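The Illville town pageant was on Wednesday night and I have opinions, so settle in with your coffee.

I should say up front that I'm neutral on pageants. I didn't grow up here, I don't have a great-grandmother who rode on the first float, and I couldn't tell you the words to the town song past the first line. But I do like seeing everybody out on the sidewalk at the same time, and that doesn't happen much anymore.

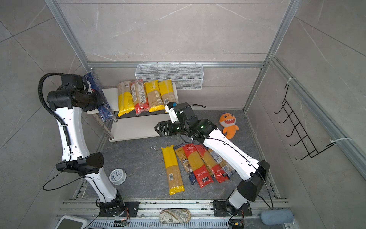
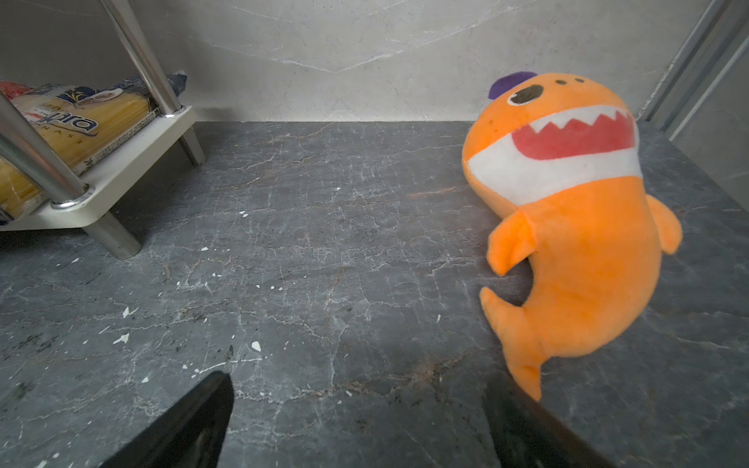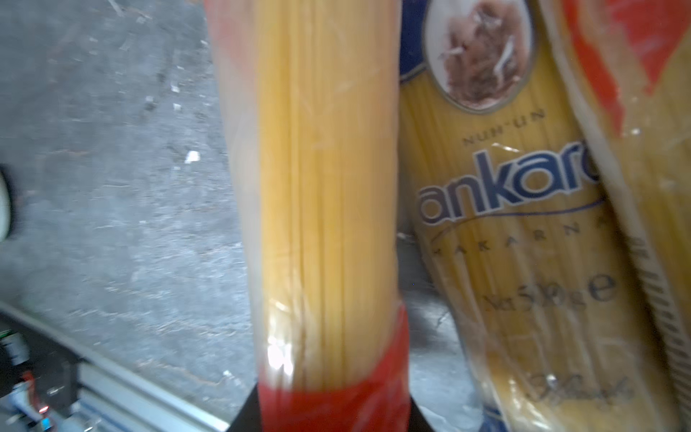 So, the parade. It was supposed to start at 6:30 and it started at 7:10, which by local standards is early. I'd set up my folding chair outside the old Nolell shoe store (still empty, still has the "Back Soon" sign) and I had a great view right up until a family of five planted themselves in front of me with a wagon. I moved. I'm not a monster.

The paper says 1,000 people turned out. I'd believe it! Last year the official number was 400, and last year it rained sideways and the high school band played with trash bags over their jackets. This year we had a clear sky and one of those soft May evenings where you don't need a sweater until the very end, and then you really do need a sweater and you've left it in the car.

Can I talk about the TV coverage for a minute? I recorded it so I could watch the parts I missed, and the local channel spent what felt like half the broadcast on the sponsors' tent. I don't need a long interview about the history of the Iritz Bakery while the horses are going by behind the guy's head. Show me the horses! They were the best thing in it, all brushed up with ribbons in their manes, and on television you get maybe four seconds of tail.

The river part was lovely, though. They floated the boats down from the Fontes bridge just as it got dark, every one strung with lights, and people went quiet for it, even the kids. I got a bit choked up and blamed the fried onions.

Now the money, because I know you're going to write in. Yes, the town chipped in for the fireworks, and yes, the pool is still closed. I got 202 replies the last time I mentioned the pool, so I know where you stand. I go back and forth myself. A night like that does people good, and I'd hate to see it go, but I'd also like to swim this summer. Maybe we skip the second round of fireworks next year? The first round was plenty, and my poor dog spent both of them in the bathtub.

If you took pictures of the boats, please send them to me. Mine all came out as orange smears. And if you picked up a green folding chair outside Nolell's by mistake, it's mine, the left armrest sticks, and I'd love to have it back before the Fourth.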